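讲稿备注：四百九十八条示范是怎么攒出来的

分享 50　评论 2

（开场，先别放标题页，等大家坐下来）

大家好啊，我先问一句，在座有多少人自己遥操作过机械臂？举个手我看看。好，那有没有人连着操作过一整个下午的？手放下去不少嘛，哈哈，我懂，我也是那个手腕贴着膏药来上台的人。

我今天讲的东西一点都不高深，没有新网络结构，也没有漂亮的曲线。我就讲数据，讲我们组在Poma这个项目里怎么一条一条录示范，录了哪些有用的，又录了哪些后来恨不得删掉的。我二月份接手的时候，前面的人给我留了一个文件夹和一句话：“数据都在里面，挺干净的。”（停一下，这里一般会有人笑。）

（讲任务）

Poma的任务都是家里的小事：挂东西、取东西、把东西换个位置。我自己主要负责挂钥匙。选它是我提的，当时组里有人觉得太简单，想直接上叠衣服。我说你先试试让两条手臂把一个钥匙圈套到一个小钩子上，试完再来跟我说简单。他试了一上午，回来就不提叠衣服了。

钥匙圈这东西讨厌在哪儿呢？它会转，会晃，夹的位置偏一点点，圈口就侧过去了，钩子尖对不上。人手碰到这种情况，手指一捻就正了，你根本意识不到自己捻过。可是遥操作的时候，你得想办法用夹爪把“捻”这个动作做出来，每个操作员的办法还都不一样！有人退出来重新夹，有人拿另一只夹爪顶一下，有人干脆贴着墙蹭，蹭到它自己转过来为止。

（讲操作员，这段可以放松点讲）

这里我要特别提一下Tahmineh Parsa。她录的示范在我们这儿是最好认的，因为她从来不急。我一开始还嫌她慢，别人录三条她录两条，排班表看着难受。后来我把每个人的数据分开训了一遍，拿她那部分训出来的策略，靠近钩子那一段明显稳得多。我回头去看回放，发现她每次快到钩子前都有一个很短的停顿，位置差不多，时长也差不多。她自己说是在“看一眼”。就这一眼，模型学到了。

我自己录的呢，就很尴尬。我手快，喜欢抄近路，同一个动作今天从左边绕，明天从上面下来，全凭心情。数据量好看，训出来的东西到了墙跟前就犹豫，左也想去右也想去，最后停在中间发抖。所以大家以后看到策略在那儿抖，先别急着怪学习率，去看看是哪位同事录的，搞不好就是你自己。

（喝水）

（讲数字，别念太快）

说说数量。目前挂钥匙这一项留下来的示范是498条。为什么不凑个整？因为本来是凑了整的，最后一轮复查又扔掉两条，我懒得补，也觉得没必要为了幻灯片好看去补。

最早我们是录完就算，不看。后来改成每录大约50条停下来，所有人坐一起快进看一遍。这个办法土得很，可是特别管用，因为问题都是成批出现的。比如有一阵子大家都习惯先把夹爪抬得老高再往下放，谁也没规定过，就是互相看着看着学的。坐下来一放，所有人都愣了：咱们怎么都这样？ 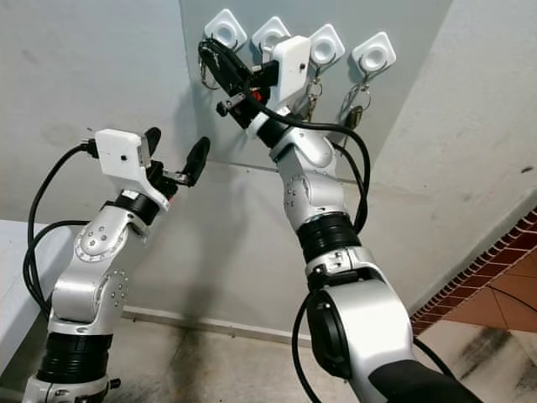

还有一个我吃过亏的地方，就是起始状态。早期每一条都是从同一个姿势开始，钥匙也总放在同一个地方，录起来舒服，复位也快。训出来成功率高得吓人，我们高兴了大概一顿饭的工夫。吃完饭有人把钥匙挪了一个巴掌的距离，完了，手臂还是伸到老地方，一本正经地夹空气。后来我们就规定，每条开始之前，两条手臂的姿势、钥匙的位置、哪个钩子是目标，都得换。换法写在一张表里，操作员照着抽，不许自己挑顺手的。

失败的要不要留？这个问题每次都有人问，我先说了吧。我们留一部分，留的是“失败了又救回来”的那种：套偏了，退一点，调一下，再套上去。这种很值钱，模型见过怎么救，碰到偏的时候才有得学。纯粹掉地上、操作员骂一句然后停录的，我们另外存，不进训练。骂的那句也剪掉，音轨我后来干脆关了。

（讲工具，时间不够就跳过）

标注用的是我们自己写的小工具，叫Flillell。别问我这名字怎么念，写它的人也念不顺。功能就两个，一个是切段，一个是给每段打一句话的说明。说明这块我多啰嗦一句：一定要有人统一口径！我们有段时间“挂上”“套上”“放到钩子上”混着写，做语言条件训练的同事跑来找我，脸色很不好看。现在的做法是动词有一张固定的清单，想加新词可以，先在群里说一声。

（最后一块，Q&A之前）

接下来我们想做的，是换地方录。同样的任务，换一面墙，换一种光线，换一批钥匙，看看这498条到底教会了它什么，又有多少只是记住了那一面墙。我心里其实有点没底，估计第一周会很难看，到时候难看的结果我也会贴出来，大家可以来围观。

招人也顺便说一下，我们还缺能坐得住的遥操作员，不要求会写代码，要求愿意看自己的回放。手腕护具组里报销。

好，我就讲到这儿，提问吧。前排那位刚才一直在摇头的朋友，你先来！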